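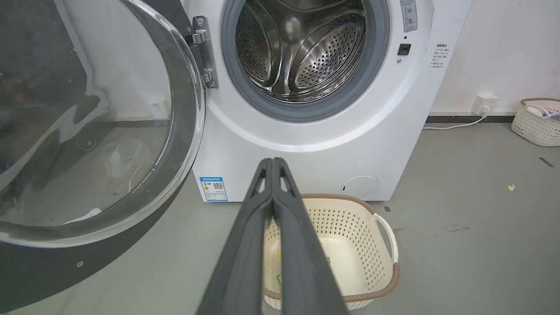
An Open Day at the Drakon Institute, with Biscuits

3 Nov 2024
By the Events Desk
Reading time: 4 minutes

The Drakon Institute for Neighborhood Studies opens its doors to outsiders once a year, and this year's theme was "Borders After Borders: Whose Periphery?" I have been to enough of these to know that a question mark in the title means two panels and a long lunch. We got three panels and a short lunch, so I stand corrected.

Getting there takes patience. The institute sits at the far end of Doritz, past the last tram stop, in what used to be a teacher training college. The map on the invitation showed the building from the wrong side. I arrived at a loading bay along with several other guests, two of them professors of geography, and we were let in through the kitchen.

The morning began in the library, which holds 3637 volumes on the politics of small states and big neighbors. Our guide knew the number by heart and gave it to us at the door, again at the stairs, and once more in answer to a question about parking. The map room is the real reason to come. It has a drawer of survey sheets on which the town of Orovik changes country 4 times without moving, and you're allowed to handle them if you leave your coffee in the hall.

The first panel asked whether "neighborhood" is a useful word for a region that never asked to be anybody's neighbor. The speakers agreed that it is not, and then used it for an hour and a half. The best contribution came from a doctoral student working on customs forms, who argued that you learn more about how a capital sees its borderlands from the boxes it prints than from the speeches it gives. She had brought the forms. They were awful, and I would have happily looked at more of them.

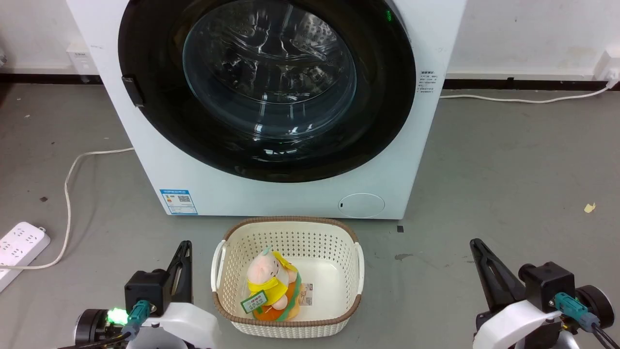
The second panel was on language policy and ran late, mostly thanks to a disagreement over the word "minority" that had clearly started somewhere else, years ago. The interpreters deserve a mention. They kept up through all of it and even managed to translate a sigh.

After lunch (soup, a roll, the biscuits mentioned above) came the Wihongi Lecture, the one event of the day that fills the main hall. The hall seats 139 and people were standing along the radiators. The subject was election observers and what they write down when there is nothing to report. I took roughly 20 pages of notes and can read perhaps half. The gist is that "calm and orderly" covers a lot of ground.

The third panel was for students thinking of applying to the master's program. It was friendly and frank about the rents in Doritz. Applications close in May, and the form has a great many boxes.

I left by the front entrance, which is very handsome and faces a field.

Contact the editors | © 2024 All rights reserved | Back to top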